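**FOR IMMEDIATE RELEASE, 29 Nov 2022**

# Robot learns when to stop fussing with the washing

Novik, the robotics research group at the Grandska laboratory, today publishes a method that helps a robot move cloth between containers without needing to know what shape the cloth is in. Given that a heap of fabric has no particular shape and rarely keeps the one it had a moment ago, the group considers this a fair place to give up.

The method is called Skedus. It has been developed over the past year with Fleury, which builds sorting equipment for commercial laundries and has a professional interest in towels.

Most earlier attempts at the problem start by building a model of the cloth, fold by fold, and then planning a grasp. The planning is careful and slow. By the time it has finished, the fabric has usually slumped into a new arrangement and the whole business starts again. Skedus skips the model. It looks at the heap, picks a spot that resembles spots which have worked before, and lifts. A second, smaller network watches the lift and answers a single question: is the cloth still coming along, or should the arm put it down and try somewhere else?

Training used 3,000 recorded lifts, gathered with a person steering the arms by hand. The fabrics were ordinary household ones, bought in high-street shops and washed until they stopped behaving like new. Sheets were left out of this round. The group describes its relationship with fitted sheets as "ongoing".

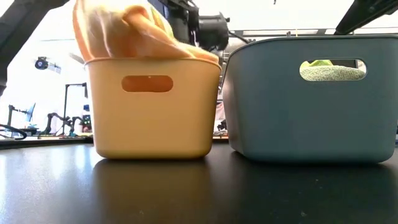 *Orange cloth at the yellow basket during work on Skedus at Grandska, with a lime-green towel in the blue-grey basket alongside.*

The published evaluation covers 384 attempts, split evenly between the new method and the group's previous system, which planned every grasp in full. Skedus completed more transfers and took less time over each. It also dropped things more often on the first try, a result the authors report in the main table and not in the appendix, where such results tend to go to retire. The difference is that it noticed the drop and went back.

Two kinds of failure remain common. Thin cloth lying flat against the bottom of a container gives the gripper very little to hold, and the arm may pat at it for some time. The other trouble comes when a trailing corner hangs over the rim. The watching network is inclined to take a snagged corner for a successful lift, right up to the point where the basket comes too. A fix for the second problem is being tested. The first may need different fingers.

Baskets were chosen for the tests because they are awkward. They have rims to catch on and sides that get in the way of the arm, and people own a great many of them. Results on an open tabletop were better, as results on an open tabletop generally are.

Fleury will begin a trial of Skedus on one of its own sorting lines in March. The trial will run for five weeks and will handle hand towels only. No claim is made at this stage about socks.

The paper, the recorded lifts and the training code are free to download from the Novik project page. The recordings include the failed attempts, in full and at normal speed, for anyone with an afternoon to spare.

**About Novik**

Novik studies how robots handle soft and floppy objects. It is based at the Grandska laboratory, where it shares a corridor with a group that works exclusively on rigid ones. Relations are cordial.

**Media enquiries**

Please contact the Novik press desk at Grandska. Visits to the laboratory can be arranged on weekday afternoons. Visitors are welcome to bring a towel, though it may not come back folded.

**ENDS**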